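03/06/2025
By Marlene Bragança

Falcão parish opens its Bible reading evenings to all neighbours

The parish of Falcão is glad to announce a new series of evening Bible readings, which will start in November in the parish hall. The evenings are free, and it is not necessary to be a member of any church to take part.

The group will read the Letter to the Philippians, which has 4 chapters. Each chapter will be read aloud two times, first in English and then in Portuguese. After this there is a time of silence and then prayer. Pastor Ottmar Brandes will lead the first evening and Daiane Lopes will lead the singing.
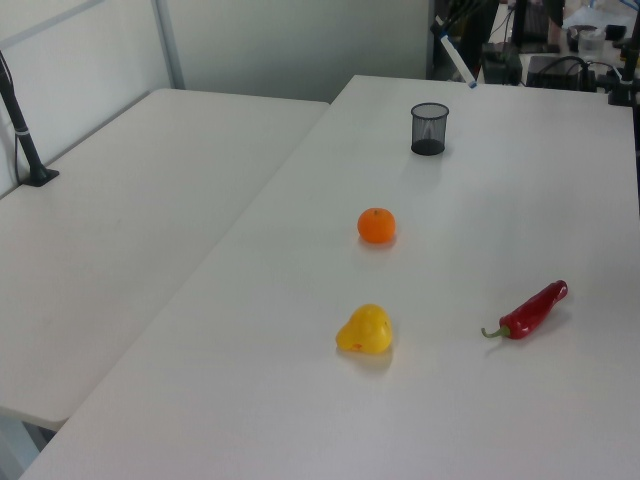

A mandarin and a black mesh pen cup on a white table.

"Many people told me they would like to read the Scripture but they feel shy to begin alone," said Pastor Brandes. "We want to make this first step easier for them. They can listen only, if they prefer."

The hall has places for 30 persons, so we ask those who are interested to give their name before the first evening. Bibles in large print can be borrowed at the door. Families with small children are welcome, and Alcides Mendonça will tell Bible stories to the children in the next room.

Names can be given to Ismael Quintana after any Sunday service, or at the parish office in Jillance.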